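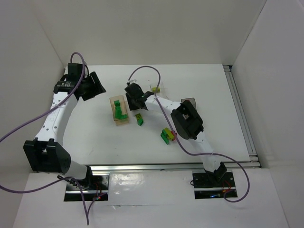
Pale walls, Rosaire Leclerc wrote, should be judged at dusk and never at noon, when almost any light paint looks clean. The remark is often repeated in discussions of pale interior finishes, a group of paints, washes and coated panels with high light reflectance, used on walls, ceilings and fixed surfaces.

Reflectance
Light reflectance value (LRV) states the share of visible light a surface returns, on a scale from 0 (full absorption) to 100 (full reflection). Neither limit is reached in practice. Most paints sold as white fall above 80, and light grays commonly lie between 50 and 75. Two finishes with the same LRV may differ in hue, and a small shift toward yellow or blue is easiest to see where they meet at a corner.

Composition
Titanium dioxide is the main white pigment in modern interior paint. It replaced lead white, which darkens on contact with sulfur compounds and is toxic. Chalk, clay and talc are added as extenders - they lower cost and gloss but hide less of the substrate. Limewash contains slaked lime and water and hardens by taking up carbon dioxide from the air.

Gray finishes are made by tinting a white base with small amounts of black, usually corrected with ocher or blue. Carbon black alone tends to give a cool gray.

Gloss
Flat finishes scatter light in many directions and hide uneven plaster. Semi-gloss finishes clean more easily but show filler marks and seams under light from the side. Ceilings are generally flat.

Aging
Oil and alkyd whites turn yellow in dark rooms, and part of the change reverses in daylight. Acrylic whites are more stable. The Parance trial, reported by Bilal Nassar, compared 1,193 painted boards stored in a windowless room at Leltia. Of these, 952 were acrylic and the rest alkyd. Readings were taken each December for five years, and most of the yellowing in the alkyd group was recorded in the first three.

See also
Distemper (paint)
Limewash
Metamerism
Opacity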